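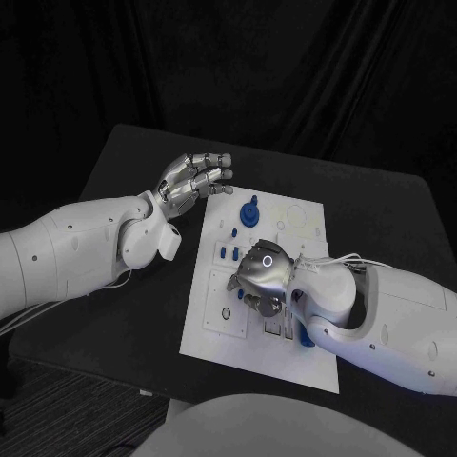 White assembly board on the dark grey table, mid-session.

19 Mar 2024

Board day again. The new white board from Getico finally has a home on the grey table and I'm much happier with it than the old one – it sits flat, for a start, and the lower plate doesn't ring like a saucepan lid whenever something goes into it. I'd been putting off the swap since August, which was daft of me, as the whole job took less time than finding the right hex key (it was in the Honda mug, again).

Spent the morning on the small parts. The Trastbridge bag says 224 pieces and I got 2 short, so I've written to them and borrowed from the spares tin. If you take any more out of that tin please put a note in the lid!

Fit on the lower plate is still a bit tight for my liking. Pushing straight down near the middle is fine, but come at it even slightly crooked and the piece binds and you have to wiggle it out and start again. I had a go with the fine file on one of the spare pieces and that went in sweetly, so maybe the edges just want breaking.

Job number for the board is 1146 if anyone is ordering through Endovgate. Still want to try a thin rubber mat under it, and a darker marker for the labels – the pencil ones rub off on my sleeve. Filing the rest of the bag tomorrow, radio on.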